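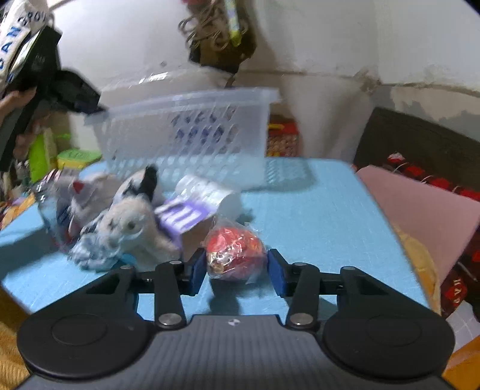
Pindby Lane Water Users
Minutes of the winter meeting, February 13, 2026
Skikham Grange, lower room

Marcelino Vidal chaired. Rawiri Kerslake took notes. A quorum was present. Proxies were received from the two households at the north end and from the owner of the corner lot.

Minutes of the October meeting

Accepted with one correction. The section on the pressure tank said the old tank was "removed." It was disconnected and is still behind the pump house. The owner of the corner lot has asked again for it to be hauled away. See Other business.

Bills and balance

Income from quarterly charges came in as expected, apart from three accounts that are behind. Two of these have arranged to pay over the spring. A second letter will go to the third.

The largest bill since October was $2,206 to Bittencourt for the repair of the main below the culvert. This covered digging, the replacement section, two couplings and the gravel to put the shoulder back. Bittencourt's first estimate was lower. The difference was the gravel and a second trip when the coupling they brought did not fit the old pipe. There was some discussion of whether we should pay for the second trip. Marcelino said he had told them over the phone what size the pipe was, and he had it wrong. The bill has been paid in full.

Electricity for the pump was higher in December and January than in the same months last year. Part of this is the heat lamp, which was left on during a warm stretch. Rawiri has put a thermostat plug on it.

Leak below the culvert

For those who missed it: the leak was reported by the mail carrier, who saw water running across the road on a dry morning. The main was shut off for most of a day. Phone calls were made down the list, but several households on the lower half did not get one. The list had old numbers for them. A corrected list was passed around and people wrote in changes. Please read your own line on the copy mailed with these minutes.

It was asked if the rest of that run of pipe is in the same shape. Bittencourt's crew thought the pipe itself was fair and that the break was at a rock that had been bearing on it. They did not open any more of the trench, so this is an opinion only. Marcelino will mark the spot on the map in the pump house.

Water quality

The winter sample was clear for bacteria. Hardness is the same as always. One member on the upper side reported brown water for two days after the repair and asked if that should have been expected. It should, and next time the notice will tell people to run an outside faucet before using the washing machine.

Meters

This took up most of the evening. The proposal carried over from October was to put a Sisovow meter on each service line and move from a flat charge to a base charge plus use.

In favor: the flat charge treats a one-person house the same as a house with a hot tub. Meters would also show where water is being lost between the well and the houses. The pump log suggests we are losing a fair amount, and we have no way to tell where.

Against: the cost of the meters, the reading of the meters, and the fear that charges will go up for families. One member said she moved out here to get away from that kind of thing. Another asked who pays if a meter freezes. The supplier says the meter is the user's responsibility after the first year. Several people did not like that answer.

Rawiri suggested a single meter at the pump house and one at the split, to find the loss first and leave the billing question alone for now. This had more support. Moved and seconded to get a price for two meters installed, with the price to be mailed out before any vote. Carried, 56 in favor by share, 5 against. The remaining shares were not represented or did not vote.

Road and ditches

The ditch on the east side is full of leaves from the Skikham end down to the mailboxes. When it backs up, water stands over the valve box. Owners along that side are asked to clear their own frontage before the thaw. The county has been called about the culvert and has given no date.

The snow plow has hit the upper hydrant post again. It needs a taller marker. Marcelino has a length of steel post and will put it in when the ground allows.

Other business

The old tank. A scrap hauler will take it if it can be dragged to the road. A member with a tractor offered to do this in April. The fence panel will have to come off first. Agreed.

Pump house key. There are now too many copies and we do not know where they all are. The lock will be changed. Anyone who needs a key should ask Rawiri and sign for it.

Late charge. A proposal to add a $100 fee for accounts more than a year behind was read. It needs a change to the bylaws and will be put on the agenda for the annual meeting.

Spring flushing of the lines will be done once the nights stay above freezing. Notice will be posted on the board by the mailboxes and phoned to those on the call list.

The meeting closed at 9:10. The next meeting is the annual meeting, same room, with the date to be mailed. Corrections to these minutes should go to Rawiri Kerslake in writing.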